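旋钮

千恩智从斯托尔维尔站下车的时候，手机上已经有三条未读消息，都是康切塔·卡塔内奥发来的。第一条说今天的门牌换了。第二条说没换，是她看错了。第三条只有一个词：“柜子。”

皮莱尔公司按条付钱。一条，就是一次完整的动作：伸手，夹住，拉开或者拧开或者拿起来，放回去，手退到起始位。中间打喷嚏，不算。夹到一半想起煤气没关，动作迟疑了，也不算，因为模型会把迟疑也学走。康切塔在培训的时候讲过这件事，讲得很严肃：去年有一批数据，采集员是个左肩有伤的中年人，后来那一代机器全都会在开抽屉之前微微耸一下肩，客户以为它们不情愿。

“所以你们的手，”康切塔说，“就是它们的童年。”

底下坐着十几个人，有人在剥橘子。

恩智做这行之前在一家叫“库多拉”的网店写商品介绍，给台灯写，给枕套写，给一种可以折起来的盆写。后来写介绍的活儿交给了模型，她收到一封措辞很得体的辞退信，她疑心那封信也是模型写的，因为其中一句用的是她自己给折叠盆写过的比喻。现在她教模型开柜子。她母亲在电话里问，那等它学会了呢。恩智说妈，柜子多着呢。

今天的房子在五楼，房东是申慧媛和申慧珍姐妹。姐姐慧媛来开的门，看见她手里那把带两根手指的夹子，点点头，像看见送水的。

“鞋不用脱，”她说，“上回那个人脱了，袜子滑，摔了一跤。”

“那条数据呢？”

“听说废了。”慧媛说，“人倒没事。”

妹妹慧珍坐在餐桌边，面前摊着一本账簿。皮莱尔给提供场地的人家也有补贴，按件算，家里每多一样能打开的东西就多一份钱。慧珍在这方面很有天分。恩智一路走进来，看见饼干筒、首饰盒、针线盒、三只大小不一的药箱，还有一扇不通向任何地方的小木门，靠墙立着。

“那扇门是……”

“旧货市场买的。”慧珍头也不抬，“合页是好的。”

平板上的任务单写着：圆弧柜，旋钮，目标六百条。恩智把这个数字看了两遍，打电话给康切塔。

“六百？”

“本来是一千。”康切塔那边有风声，好像在过马路，“我帮你争取的。”

“一个旋钮，六百次？”

“弧面的，恩智。弧面柜门很稀有。我们库里有三千三百五十二个柜门，全是平的。它现在碰到弯一点的东西就当成墙。上礼拜它在客户家里对着一个圆柜子站了一下午，客户说像在悼念谁。”

恩智挂了电话，蹲下来，跟那个旋钮平视。旋钮是黑的，圆的，从木头里伸出一小截，脾气看上去还可以。她把夹子举到起始位，两片橙色的指垫朝它张开。
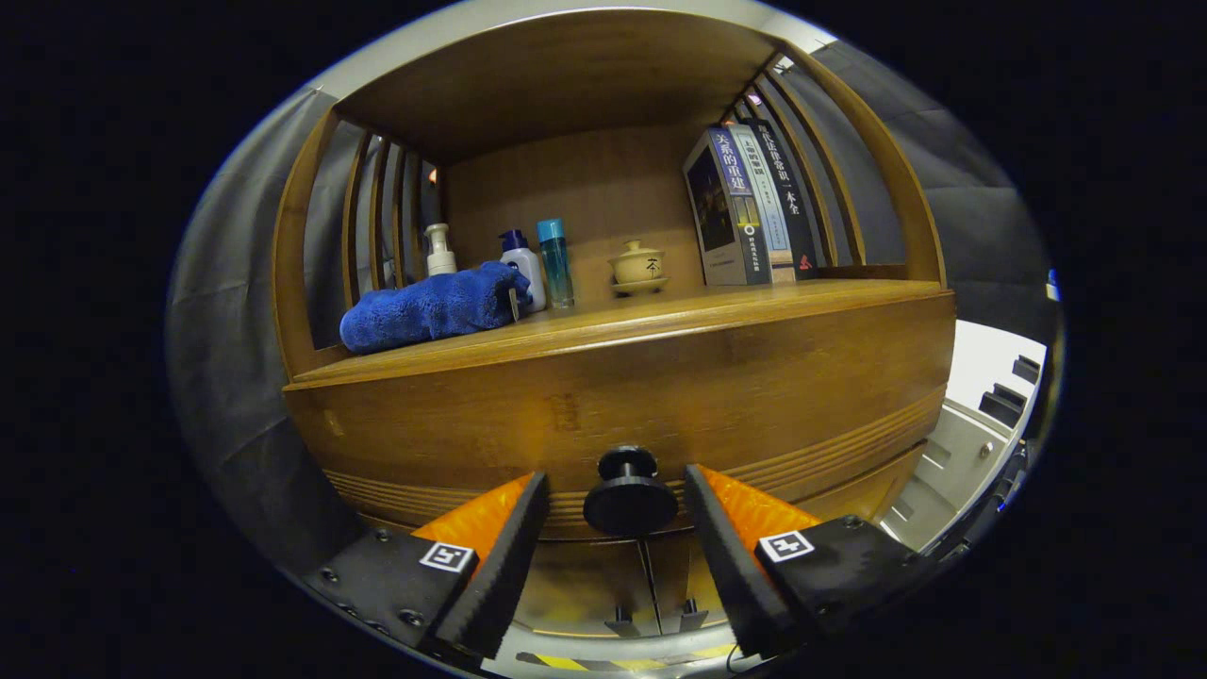
第一条总是最好的，做这行的人都这么说。第一条里还有好奇。到第二十条，手开始知道自己要干什么了，到第五十条，手知道了而你不知道，你在想中午吃什么。任务单上管这叫“自然”，验收标准里有一项专门给自然打分，满分五分。恩智的平均分是四点一，扣分理由多半是“过于流畅，疑似熟练”。她申诉过一次，问难道要装得不熟练吗。回复说，请保持自然。

七十条以后，慧媛端来一杯大麦茶，放在地板上。恩智的眼睛看着茶，手朝旋钮伸过去，夹偏了，指垫从旋钮边上滑开。她叹口气，在平板上按了作废。

“不要了？”慧媛问。

“走神的不要。”

“可是人开柜子本来就走神啊。”慧媛说，“我每次开柜子都忘了要拿什么。”

恩智觉得这话有道理，就在备注栏里原样写了上去。几分钟后系统弹出一行字：感谢您的反馈，您的反馈将帮助我们改进。这句话她也很眼熟，是她当年给库多拉的客服页面写的，连那个逗号都是她跟主管吵了一架才留下来的。她坐在地上，对着那个逗号喝了半杯茶。

规定是每一百条要改一点环境，不然模型会以为全世界的柜子上都搁着同一条毛巾。指南上举了例子：移动物品，更换光线，增减杂物，“以体现真实生活的多样性”。于是每到整百，恩智就停下来，请姐妹俩当一回真实生活。

慧媛的真实生活是把三本书换个顺序。慧珍的真实生活比较大胆，第二百条的时候她把书全撤了，换上一只腌菜坛子，又说坛子也有盖，问盖子能不能另算一件。恩智说今天的任务只有旋钮。慧珍把坛子抱回去了，神情像收回一份没人出价的遗产。

“你们公司那个机器，”第三百条过后慧珍问，“学会了以后卖多少钱？”

恩智说了个她听来的数。

慧珍在账簿上写了一会儿，又划掉。“那它来我家开这个柜子，我得买它。”

“对。”

“可是它是在我家学的。”

“对。”

“那应该有亲属价。”

恩智说她可以帮着问问。她真的问了，消息发过去，康切塔回了一个大拇指，这个大拇指在皮莱尔的意思是：我看见了，请不要再提。

下午四点，流秀来接班。他全名没人叫得出来，工牌上印的就是“流”，系统把后半截吃掉了，他去人事改过两次，第二次改完连照片也没了。他本来该去隔壁楼采集叠衣服，可是那户人家的衣服叠完了，孩子不肯让他拆开再叠，哭得很厉害，所以康切塔让他过来，跟恩智换着手做。两个人的手，数据更丰富。

“多少了？”

“四百一。”

流秀接过夹子，掂了掂，开始。恩智坐到慧珍对面看他做。看别人做才会发现这件事有多怪：一个成年人弯着腰，郑重地夹住一个旋钮，拉开，看也不看里面，推回去，退后，又弯下腰。流秀做事有个习惯，每次合上门都会轻轻按一下，好像怕它着凉。

“你别按。”恩智说。

“我按了吗？”

“每条都按。”

他翻回去看录像，沉默了片刻。“我小时候家里的柜门关不严，”他说，“我妈老让我按一下。”

按规矩要报上去。恩智打给康切塔，康切塔又去问算法组的廉恩智。她们俩同名，邮件经常寄串，恩智因此读过不少关于损失函数的内容，对方则收到过她母亲问泡菜怎么寄的语音。廉恩智很久才回话，说看了三十几条，那一下按得很轻，力道也稳定，柜门确实会关得严一点，问能不能保留。

“她说好看。”康切塔转述道，语气里有一种管理人员听到“好看”时的疲倦，“那就留着吧。你也按，统一一下。”

“我前面四百一十条都没按。”

电话那头安静了。恩智听见一辆公交车报站的声音。

“算两种风格。”康切塔说。

剩下的他们轮着做。恩智起初按得太重，流秀在旁边说轻一点，再轻，像给人掖被角。她说她没给谁掖过被角。他说那就像盖印泥的盒子。这个她懂。第五百条的时候慧媛来换布置，犹豫半天，把自己的老花镜放了上去，过了一会儿又来拿走，因为要看电视。恩智在备注栏写：物品移动，真实原因。

第六百条是流秀做的。他做完没有马上放下夹子，说手有点停不住，又多做了一条。平板问：已达目标，是否保留额外数据？额外数据不付钱。他按了保留。

慧珍送他们到门口，把补贴单子递过来签字，物件数那一栏她填得满满的，末尾用另一种颜色的笔加了一行：门，一扇（备用）。恩智签了。

二月天黑得早。在车站他们各买了一个热的豆沙包，站着吃。恩智回到家，开冰箱拿水，关上，站在那儿，伸手在门上轻轻按了一下。然后她才想起来忘了拿水。

过了些日子，慧珍给她发来一段视频，没有配文。是皮莱尔派去做回访测试的机器，灰扑扑的，站在那个圆弧柜前面。它弯腰，夹住旋钮，拉开，推回去。手停在半空，像在想什么事，接着伸出来按了一下门。慧媛在画面外说了一句：“哎，跟那小伙子一样。”

隔了一分钟，慧珍又发来一条文字，问亲属价的事有没有消息。

恩智回了一个大拇指。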